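# Chapter 6: Surfaces, Covers and Cables

In Chapter 5 we dealt with storage: cupboards, drawers, boxes and the order in which to empty them. This chapter is about what lies in the open. A bed, a table or the top of a chest collects things during the day, and the things that collect there now are seldom the ones the older housekeeping manuals had in mind. They have leads attached. A folded jumper can be picked up and carried off in one movement. A laptop on charge can't, and most of the advice in this chapter follows from that.

By the end of the chapter you should be able to:

- clear a covered surface without dragging the cover
- separate, coil and put away thin cables
- choose a resting place for a laptop and keep it there
- check a patterned cloth for marks
- wipe down a plain pale surface in the right order

You will need the sorting tray from Chapter 2, two dry cloths, one damp cloth and a handful of soft ties. Strips of cotton will do if you have no ties.

## 6.1 Covered and bare surfaces

A surface is either bare or covered. Bare surfaces are wood, glass, laminate, stone, painted board and the like. Covered surfaces have a cloth over them: a bedspread, a sheet, a tablecloth, a throw. The difference matters more than the type of furniture underneath. A bed and a cloth-covered table are cleared in much the same way, and a bare table is cleared quite differently from either.

On a bare surface, objects slide. You can push them to one end, wipe, and push them back. On a covered surface they drag the cloth with them, and the cloth then drags whatever else is standing on it. Eugeniusz Kubiak, who taught the household course at Skirnham for many years, had his students lift every object from a covered surface straight up before moving it sideways. He called this "up and over", and the term is used in the rest of this book.

Up and over is slow with small things. For small things, bring the tray to the surface and set it down beside them, so that each one only has to travel a hand's width. Don't rest the tray on a soft bed while it is loaded. Keep it on a chair.

## 6.2 Things with leads

Cables make a surface look untidier than it is. Three or four thin leads crossing a bedspread will catch the eye before anything else does, particularly black leads on a pale cloth. White leads show less on white and are for that reason more easily forgotten, shut in the fold of a blanket or pulled off with the washing.

Deal with cables in this order:

1. Follow each cable by hand from one end to the other. Do not guess where it goes.
2. Unplug at the wall first, then at the device. Hold the plug, never the lead.
3. Lay the free cable out straight on the surface.
4. Coil it loosely, to the width of your palm, and tie it once.
5. Put it in the tray with its own charger.

A cable that runs underneath something should be freed by lifting the object, up and over. Pulling it out from below wears the sleeve near the plug, and on a covered surface it will ruck the cloth as well.

Students often ask whether to leave a device charging while they clear around it. You may, if it is out of the way and the lead is not crossing the part you're working on. Otherwise unplug it and put it back on charge when the room is finished. The laptop can wait.

## 6.3 Laptops on soft furnishings

A closed laptop is flat, smooth and fairly heavy for its size, and people put it down wherever they have been sitting. In a bedroom this usually means on the bed. With the lid shut it takes little room, but it makes an awkward neighbour. Other items end up leaning against it, leads run behind it, and paper slides underneath. 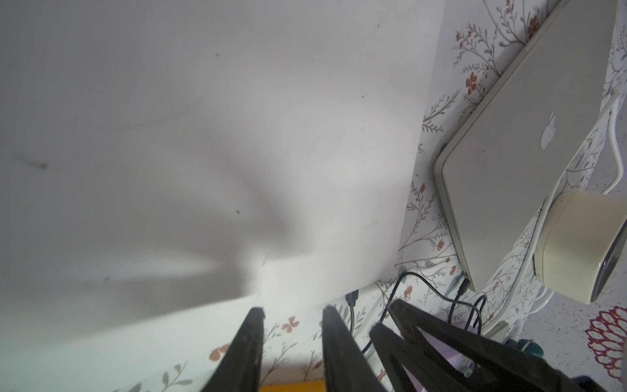 Should a laptop be left running on a bedspread?

It is better not to. Many laptops draw in air or give off heat through the base, and cloth can close up the openings. Put the machine on a hard, level surface while it is working, and shut it down before laying it on a bed for any length of time.

The same goes for charging. A hard surface near the socket is the right place, and every room in which a laptop is used should have one. In a small room it may be the top of a chest of drawers or a shelf at waist height. The place should be:

- wide enough that no corner of the laptop hangs over
- close enough to the socket that the lead lies slack
- away from cups, vases and plant pots

Once you have chosen it, keep to it. A resting place that changes every week is no use to the other people in the house.

When you carry a laptop from a bed to its resting place, take the leads off first. Close the lid, if it is open, and hold the machine with both hands along the long sides. Do not stack anything on top of it for the journey, however short. Small accessories go in the tray.

## 6.4 Looking over a patterned cloth

With the surface cleared you can see the cover properly, and it should be looked over before it is smoothed or straightened. Plain cloth is simple enough to check. Patterned cloth takes longer, and a print with flowers and fine stems longest of all, for a small stain can pass for a leaf or a bud.

There are two ways of going about it. The first is to look along the cloth from low down with the window opposite you, so that crumbs, hairs and threads stand up against the light. The second is to look straight down and compare one part of the pattern with another. Most prints repeat. If a reddish spot turns up beside one flower and beside no other flower of the same kind, it is likely to be a stain.

Mieczysław Urbańczyk, writing on the care of printed cottons, recommends running the flat of the hand over the cloth after looking. Dried spills are often easier to feel than to see. He also warns against rubbing at a mark before you are sure what it is – a point taken up again in Chapter 9, where stains are sorted by type.

Shake the cover only when nothing is left on it, and out of doors if the weather allows. In November it may not, and a firm brush used from the centre to the edges will serve instead.

## 6.5 Plain pale surfaces

White and near-white surfaces have the opposite trouble. There is no pattern for a mark to hide in, so specks and smudges show, and so do shadows. Beginners regularly wipe at a shadow. Move your head, or move the lamp; a shadow will shift and a mark will stay where it is.

Work in this order on any smooth pale surface that can be safely wiped:

1. Dry cloth, whole surface, to lift dust and loose specks.
2. Damp cloth, marks only, with light pressure.
3. Second dry cloth, whole surface, in long strokes.

Leaving out the first step is the usual mistake. Dust that meets a damp cloth turns to a grey smear, and you will spend longer removing the smear than the dust would have taken. Where a mark doesn't come off with water, leave it and make a note. Stronger products are dealt with later and should always be tried on a hidden corner first.

A curved line that can be felt with a fingernail is probably a scratch. A line that can't be felt may be a hair, a pencil mark or a trace of cleaning product, and the dry cloth will generally settle the matter.

## 6.6 A note on ties, clips and boxes

Shops sell a great many articles for keeping cables in order. The Novau range of clips and the Salameh cable box were both tried by students on the course, and both did what was asked of them. Neither is needed. Leszek Olszewski's notes for the second year make the sensible point that a box hides a tangle without undoing it, so the cables must be coiled and tied before they go in.

If you do buy clips, fix them to furniture and never to cloth. A clip on the edge of a bedspread will pull a hole in it sooner or later. Label both ends of any cable that looks like another one in the house. A scrap of masking tape folded over the lead is enough, with the name of the device written on it in pen.

## Practice

Choose one covered surface in your own home that has at least one device with a lead on it. Clear it by the method in 6.1 and 6.2, check the cover as in 6.4, and replace only what belongs there. Write down where each of the other things went. Then repeat the work on a plain pale surface and note any marks that would not come off.

Keep both sets of notes. They are used again in the next section, where Usman Mirani's room plan is set out in full and you will be asked to draw up one of your own.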